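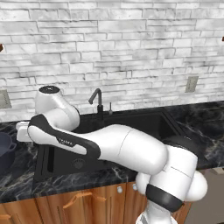

Why does bread go stale?

Mostly through a change in its starch. As a baked loaf cools and sits, the starch molecules line up again and lock into firmer, more ordered shapes, and the crumb turns hard and crumbly. Drying out plays a part too, but a loaf sealed in a bag with every drop of its water still inside will go stale all the same.

Food Chemistry for Everyone
Handout 2: Starch, Water and Stale Bread
Revised 5/10/18

Keep this one next to you when you read the starch chapter. Staling is my favorite topic in the whole course, and I get carried away with it in class, so some of what follows didn't fit into the hour.

What starch is

Starch is how a plant stores sugar. Each grain of starch is a tiny packed bead of glucose chains, and the chains come in two kinds. Amylose is long and mostly straight. Amylopectin is enormous and branches over and over, like a bush. Ordinary wheat starch is roughly a quarter amylose and the rest amylopectin. Remember the two names! Nearly everything in this handout comes back to the difference between them.

In raw flour the chains are packed tightly, and some parts of each bead are so orderly that we call them crystalline. Cold water can hardly get in. Stir flour into cold water and leave it, and the starch sinks to the bottom of the glass as a white layer.

What baking does

Heat changes everything. The beads take in water, swell up and lose their orderly structure. This is gelatinization (spelling counts on the quiz, sorry). Some of the amylose leaks out of the swollen beads and into the water around them. You have seen this happen if you have ever made gravy: thin, thin, thin, and then suddenly thick.

In dough there isn't much water to go around, and the gluten proteins want some of it. So the beads in bread swell less than they do in gravy, and many of them keep their shape. The starch still softens, the gluten sets, and the gas bubbles get fixed in place as crumb. The middle of our class loaf reached 97 degrees Celsius before it came out of the oven. The crust gets far hotter, since it dries out and no longer has water holding the temperature down.

What cooling does

Here the two kinds of chain go their separate ways.

Amylose moves first. It is straight, so it finds a neighbor and lines up quickly, and most of this is finished within hours of baking. That early setting is a good thing. It's why a hot loaf is gummy and tears under the knife while the same loaf, properly cooled, slices beautifully.

Amylopectin is slow. All those branches get in the way, and its short outer arms take days to settle back into crystals. As they do, the crumb gets firmer and firmer. The name for the whole process, fast and slow parts together, is retrogradation. When people complain about stale bread they are mostly complaining about amylopectin.

Water is on the move at the same time. Some becomes trapped in the new crystals. Some travels from the moist crumb out to the dry crust, and this is why a baguette can have a leathery crust by evening and a firm crumb by morning. Two different kinds of staling in one loaf — the crust softens while the crumb hardens.

The refrigerator question

Somebody asks every term, and I'm always delighted. Should bread go in the refrigerator?

For keeping it soft, the refrigerator is the worst spot in the house. Starch crystals need two things: they have to get started, and then they have to grow. Cold helps them get started. Warmth helps them grow. Temperatures a little above freezing give bread a lot of new crystals with enough movement left for them to build, and it firms up much faster there than on the shelf.

The freezer is another story. Once the water in the crumb is frozen hard, the chains can barely move, and staling slows to a crawl. Freeze bread fresh, wrap it well, and try to get it through the refrigerator range quickly in both directions. Slices do this better than whole loaves.

The refrigerator does slow mold, of course. If your kitchen is hot and damp and you only eat toast anyway, go ahead!

Turning it back

Now the really lovely part. Heat stale bread and it softens. The amylopectin crystals melt at temperatures an ordinary oven or toaster reaches easily, and the water they were holding is set free again. Amylose crystals are much tougher and stay as they are, but they weren't the main trouble.

It doesn't last. The reheated bread goes stale again as it cools, and usually faster, with some of its water lost in the oven. Warm up what you plan to eat and leave the rest alone.

How bakers slow it down

Fat. Gets between the starch chains and makes the crumb feel softer from the start. Brioche keeps longer than a lean baguette.

Sugar and honey. Hold on to water.

Emulsifiers. Some of these slip right inside the coiled amylose, and some also interfere with amylopectin. Look for monoglycerides on a label.

Enzymes. Certain amylases trim the outer arms of amylopectin, so there is less to crystallize. Too much and the crumb goes sticky.

Precooked flour paste. A portion of the flour is cooked with water or milk before mixing. The starch in it is already swollen and carries extra water into the dough.

Sourdough. Acid and long fermentation both seem to help, though how much depends on the culture and the flour, and the studies don't all agree. I'd love to give you a cleaner answer.

The October visit

We will tour the Ristent bakery in October. They bake 4,000 loaves on a normal shift and run a firmness test on samples from each batch: a flat plate presses into a slice and the machine records the force. Ask them about their Grendia line, a soft sandwich bread made with the precooked paste described above, and compare it with the Rilberg rye, which has hardly any gluten network to speak of and stales in its own way. Rye contains sticky sugars called pentosans that hold huge amounts of water. Many people like that bread better on day three. Wear closed shoes and tie back long hair.

To try at home before next class

Cut six slices from one fresh loaf, all the same thickness. Seal each in its own bag. Put two on the shelf, two in the refrigerator and two in the freezer. After two days, let everything come to room temperature in its bag, then press each slice with a fingertip and write down how far it springs back. Toast one of each pair and press again. Don't read your labels until you have finished writing — it's amazing how much we feel what we expect to feel.

Bring your notes to room 866, Wickramasinghe Hall. We'll put everyone's results on the board.

Words to know

Amylose: the straight-chain part of starch.
Amylopectin: the branched part of starch.
Gelatinization: the swelling and loss of order when starch is heated with water.
Retrogradation: the slow return to order on cooling and storage.
Crumb: the inside of a loaf, everything that isn't crust.

Next handout: why day-old rice fries so well. Same chains, different grain.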